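The woman behind Stulley, a one-room shop that sells toys for cats and very little else, starts talking before I've got my coat off. She wants to show me the wand toys. Of course she does!

"People think it's a stick and a bit of cloth," she says, laughing. "And fine, it is. But you get the cloth right and a twelve-year-old cat turns into a kitten in front of you — I never get tired of hearing that from customers."

She opened in January with 200 toys and a shelf from her sister's garage. Knits are her great love. She'll take a ribbed knit over felt any day (it has more swing, she says, and claws come out of it more easily), and she likes color, lots of it, even though she knows perfectly well that cats don't see orange the way we do.
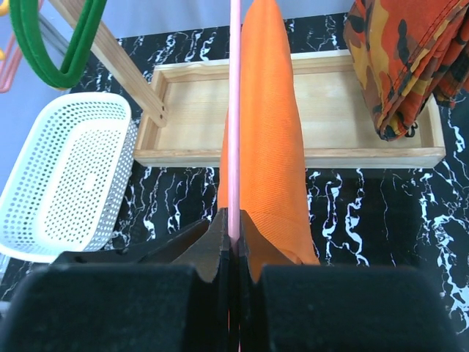 "The color is for the person," she says. "You're the one who has to find it under the couch! And if you like looking at it, you leave it out, and then you pick it up and play."

Her other passion is trays. Low sides, pale wood, nothing fancy. She keeps one by the door at home for whatever toy is in favor that week, and she's talked half her customers into doing the same. The wands get put away at night, always, so there's no chewing on them unsupervised.

Does she have a favorite? She groans. "The long ones. The long floppy ones. My cat Ritchie drags his down the hall like he's caught dinner for the whole building."

She is already planning a catnip line for winter, and she made me smell all of it.

Filed under: Pets & Play, Small Shops

Recent stories
Perus: a bakery for early risers
Inside the Zakum button store
12 rainy-day games for indoor cats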